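3.2 Small things on shared tables

I went into the Lungate office expecting to write mostly about desks, and I came out with pages of notes on tabletops. People put things down on a shared table and then leave them there, and I got a bit obsessed with what stays and what goes (my September notebook is nearly all sketches of this). The flowers were what got me started. A little vase on a placemat makes one end of a table feel like somebody's dining room, even with an office chair parked just past it.

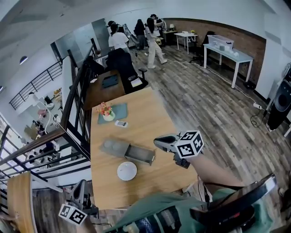 Figure 8. Shared table at Lungate, with flowers on a placemat and a small gray box with its drawer open.

I love that open drawer! In my Miscombe notes I called boxes like this "parking spots" — small storage that sits out on the table and gets used with other people close by. The table runs end to end with a darker desk, and I coded the two as separate surfaces, which I went back and forth on for days.

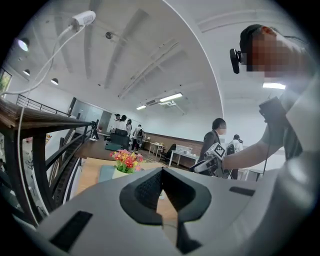

The other thing I kept coming back to was how much standing around goes on near these tables. At Sisay I had only coded people who were seated, and that left out a lot of what I cared about, so for Lungate I added a code for anyone on their feet. Section 3.3 takes up the drawers again, this time with the Homau notes next to them.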